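Belmonte's listening tour

Precious Belmonte wants to be our next mayor, and on Wednesday she brought her listening tour to the Gornodthorpe hall. I went. She talked for most of an hour and took two questions.

The Awan Street bus is coming back, apparently, with no rate rise to pay for it. I'd love to see the sums – she didn't bring any.

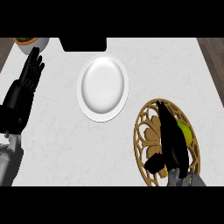

What about Cruzado?

Lilibeth Cruzado won her seat by 348 votes and has been careful ever since. Her flyer says she "supports better transport". Who doesn't? I've emailed both offices asking for costings before August.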